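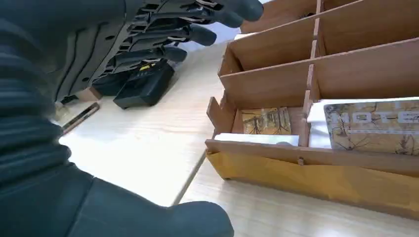 The Zendham Office Practice Association visited the Filholm joinery works in February at the invitation of the management. The works produces furniture for schools, public libraries and small offices, and has supplied members of the Association for many years. The purpose of the visit was to review how orders are handled from timber delivery to dispatch, and to discuss the repair terms that members had raised in writing. Large pieces such as reading tables and card cabinets take up most of the floor. Smaller goods, of the same general kind as the wooden organizer at the tabletop, are handled in a separate room with its own benches and its own foreman. The delegation was received in the front office and given safety instructions before entering the production areas.

Timber store

Boards arrive by truck and are stacked under cover on the north side of the site. Most of the stock is beech and ash, with a smaller quantity of oak kept for special orders. Each stack carries a card showing the supplier, the date of arrival and the moisture readings taken so far. No board is released to the saws until two consecutive readings agree. Members asked whether this slows delivery in winter. The works confirmed that it does, and that customers are told so when they order.

The store was extended recently and now holds enough material for around 100 days of normal production.

Machine hall and assembly

The machine hall is laid out in a single line. Boards are cut, planed and jointed in sequence, and the parts are then moved to assembly on low carts. Dust extraction has been renewed throughout, and conversation was possible in most of the hall without raising the voice. At the far end, drawer sides are matched by hand. The delegation spent longer here than the program allowed, as several members had reported drawers that stick after a few months of use. Staff showed the clearance now used and compared it with the earlier pattern. Drawers of the earlier pattern can be returned for planing under the existing repair terms.

Assembly uses glue and wooden dowels, with screws only where a part is meant to be removed. Finishing is done with oil or a water-based varnish. The Skivunlow library service, which has ordered 369 reading chairs, has asked for oil on all of them, and part of that order was in the drying room.

Discussion

A meeting was held after the tour. The following points were agreed:

- Repair requests will be answered in writing within two weeks.
- Spare runners and handles for the Lodhi cabinet range will remain in stock.
- The price list will show delivery charges separately.

The question of a shared delivery to members in the outer districts was left open. The works will prepare an estimate, and the Association will circulate it before the next general meeting.

The Association thanks the management and staff of the Filholm works for their time and for the lunch provided. Members who wish to see the full repair terms may request a copy from the office.

Association > Reports > Visits > Filholm joinery works

© Zendham Office Practice Association | Contact the office | Back to top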